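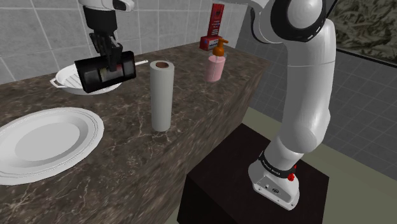 Braço branco sobre base escura, render

Rejunte do box a escurecer de novo, o que uso?

Clatetti_70
Boas. Casa de banho pequena, sem janela, azulejo branco no duche. Refiz o rejunte em dezembro com um saco da Gomutel e já está preto nos cantos, sobretudo junto à base. Lixívia tira mas volta em duas semanas. Extractor ligado 20 min depois do banho. Vale a pena raspar tudo e meter epóxi? Pediram-me 129 euros só pelo material, achei caro. Obrigado desde já

homus
Raspar tudo não. Primeiro vê se é mesmo o rejunte ou se é o silicone do canto, que é onde costuma pegar. Se for silicone: cortar com x-ato, limpar com álcool, deixar secar bem (um dia inteiro sem duche, custa mas tem de ser) e meter silicone sanitário novo. Nos cantos e na junta com a base nunca se põe rejunte de cimento, racha e entra água por trás. Muita gente faz isso, eu tambem fiz.
Epóxi é bom mas chato de aplicar, seca depressa e se não limpas logo fica uma película no azulejo que não sai nem à martelada. Para um duche pequeno um balde chega e sobra.
E deixa o extractor mais tempo. 20 minutos sem janela é pouco, o meu fica uma hora.

kincaid500
vinagre e bicarbonato, sempre usei e nunca falhou

homus
Vinagre em rejunte de cimento não, come aquilo aos poucos. E com lixívia ainda na parede nem pensar, liberta gás.

Clatetti_70
Era o silicone nos dois cantos, mas junto à base tinha posto rejunte mesmo. Vou tirar e refazer no fim do mes. O extractor passa pra uma hora. Obrigado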